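No, Clekumbridge Is Not Taking Out 900 Bus Stops

Claim: The city of Clekumbridge is removing 900 bus stops before the end of the year.

Rating: False

A post shared widely in neighborhood groups over the past two weeks says that Clekumbridge is about to lose nearly all of its bus stops, leaving whole parts of town without service. The number is wrong, and the real story is a lot more cheerful!

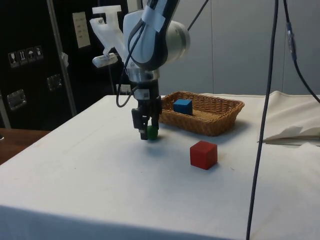
A green ball in a two-finger gripper, just over a white cloth.

The bus network has 1054 stops. According to the route plan the city council passed in April, 17 of them are closing. Most are on the old Etness loop, where several stops sit less than a block apart, and every one of them has another stop within a short walk. The plan also adds 40 brand-new stops, mainly on the east side, where riders have been asking for them for years (and years).

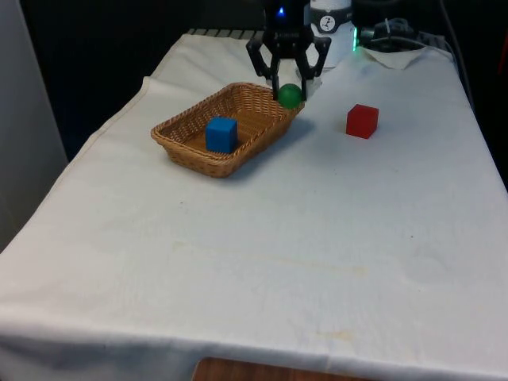

By the Hoàng Fact Desk
Sunday, October 17, 2021

So where did 900 come from? We went back through the council papers and found it on the second page of a notice about signs. The city is replacing the metal signs at 900 stops with new ones that have bigger route numbers and raised lettering for riders with low vision. The notice says the old signs "will be removed." Someone cropped the page right above the line about the new signs going up, and that cropped picture is the one attached to the post.

We loved digging into this one, partly because the papers are so easy to get at. The full stop list is on the city website, sorted by street, and you can look up your own corner in a minute or two. Paper copies are at the main library and at the Distano Street transit office.

The post also says fares will double. There is no fare change anywhere in the plan. A separate fare review is due next year, and the council hasn't voted on anything yet.

Sign crews start downtown and work outward. Buses will keep stopping as usual while the signs are swapped, even at a stop where the pole is bare for a day. The closing stops already have yellow notices on them giving the last day of service and the nearest stop to use instead.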